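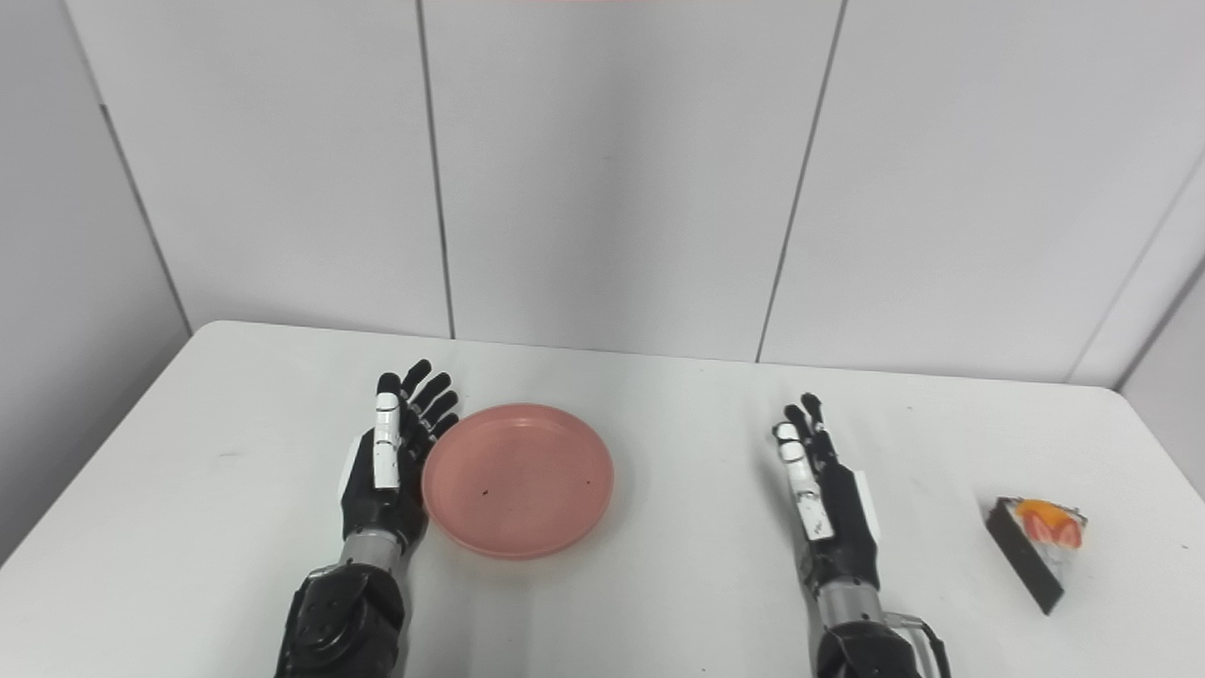
Staff Kitchen and Break Room Inspection Checklist, Andgate Building, Second Floor

Use one sheet per room. Mark each line OK, FIX or N/A and put a comment next to every FIX. Sheets go in the tray outside room 213 by noon on Monday.

1. Work surfaces
1.1 Counters and tables wiped, no sticky film. OK
1.2 No raised edges or open joints at the wall. FIX
Comment: Sealant behind the sink has pulled away for the length of one tile. Rake out and reseal. Leave overnight before use.

2. Plates, cups and utensils
2.1 Plastic plates free of deep knife marks. OK
2.2 Chipped cups removed. FIX
Comment: Two found on the upper shelf and thrown out. Replacement request passed to N. Rengifo.
2.3 Items stored dry. OK

3. Refrigerator
3.1 Temperature 40 F or below. OK
3.2 Door gasket closes evenly. FIX
Comment: Lower hinge side holds a strip of paper only weakly. Clean gasket and test again. If no change, order the part from Skutov.
3.3 Food labeled with name and day. FIX
Comment: Same result as last month. Unlabeled containers were moved to the bottom shelf.

4. Electrical
4.1 Kettle and toaster cords undamaged. OK
4.2 Outlets near sink trip on test button and reset. OK
4.3 No extension cords in permanent use. FIX
Comment: Microwave is on an extension cord. Move it to the wall outlet left of the door.

5. Water and drains
5.1 Hot tap reaches temperature within 80 seconds. OK
5.2 Trap and supply lines dry to the touch. OK
5.3 Drain strainer in place. N/A

6. Exit and fire safety
6.1 Extinguisher gauge in green, tag current. OK
6.2 Door opens fully. FIX
Comment: Recycling bin stops the swing. Bin moved during inspection. Mark its new position with floor tape.

Items marked FIX: 6. Recheck in December.
Inspected by: Na-rae Kong
Reviewed by: Eluned Gwynne

Shared 5 times | 3 comments

Socorro Palomino
Is the 40 F reading from the dial on the door or a separate thermometer? Our dial reads low.

Na-rae Kong
Separate thermometer, middle shelf, door shut for an hour first.

Theano Panagiotou
Item 4.3 was on the Flillirthorpe sheet too. The wall outlet there was dead, so test it before you move the microwave.

Contact: Facilities Desk, Andgate | Copyright Andgate Building Services | Back to top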